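Cuaderno de taller, agosto
Tinte natural sobre lana, baño de gualda, segunda tanda

Sigo con la gualda donde la dejamos. La primera tanda salió de un amarillo verdoso muy flojo y quiero saber si fue culpa del mordiente o del agua. Esta vez cambio solo el agua y dejo lo demás igual.
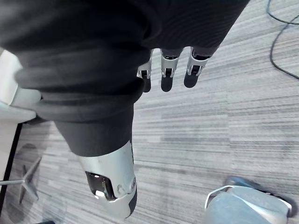
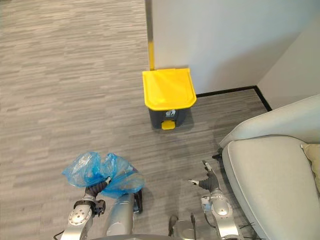 Lana: la Penura de dos cabos, sin blanquear, en madejas atadas flojas con hilo de algodón en cuatro puntos. Peso total en seco, 300 g. Lavada anoche con jabón neutro y aclarada dos veces. El segundo aclarado todavía soltaba algo de grasa, así que hice un tercero. Conviene apuntarlo en la etiqueta del saco, que dice que viene lista para teñir y no es verdad.

Mordiente: alumbre al 13 % sobre peso de fibra, o sea 39 g, disueltos aparte en agua caliente antes de echarlos a la olla. Sin crémor tártaro. Subí despacio hasta 80 grados, mantuve una hora y dejé enfriar con la lana dentro hasta esta mañana. El termómetro de la Rerker grande marca de menos; usé el de sonda.

Planta: 200 g de gualda seca de Ellport, tallo y hoja, picada a tijera. La bolsa venía con bastante tallo grueso, que aparté, y pesé después. En remojo desde las siete de la mañana. El agua es de lluvia, del bidón del patio, colada por una gasa. La tanda anterior fue con agua del grifo, que aquí es dura. El manual de Hafþórsson recomienda lo contrario para la gualda, añadir creta si el agua es blanda, y por eso guardo la mitad del extracto para probarlo.

Extracción: una hora sin llegar a hervir. El líquido quedó de un ámbar claro y olía a heno cocido. Colado en caliente con el paño viejo. El nuevo se atasca enseguida, no usarlo para planta picada.

Baño A, sin creta: dos madejas, entran mojadas y templadas. A los 20 minutos el color ya era más limpio que el de la otra vez, pero pálido. A la hora había subido poco. Las saqué a los 75 minutos. Amarillo limón frío, bastante uniforme salvo debajo de una de las ataduras, que estaba demasiado apretada (la até yo).

Baño B, con creta: dos madejas iguales, una cucharadita rasa de creta desleída en agua. El baño cambió de tono nada más echarla. A los 38 minutos el amarillo era más fuerte que el del baño A al final, y paré ahí para no apagarlo. Queda un poco de polvo blanco en la fibra; aclarar bien y sacudir cuando seque.

Con esto, el agua dura no parece ser el problema de la primera tanda. Sospecho más bien del calor: en aquella olla llegamos a hervir más de una vez y el verde sucio puede venir de ahí. También pudo haber hierro, porque removimos con la cuchara desconchada. La he retirado del cajón.

Pendiente:
Secar a la sombra y comparar las cuatro madejas con la muestra vieja, con luz de ventana y no con el fluorescente.
Prueba de luz: media tira tapada con cartón, en el cristal del lado sur, hasta que acabe el mes.
Repasar el baño B agotado con una madeja más, por si da un tono claro aprovechable.
Pedir alumbre. Queda para una tanda, justa.
El resto del extracto está en la nevera pequeña, en el frasco con tapa de rosca y rotulado. No tirarlo.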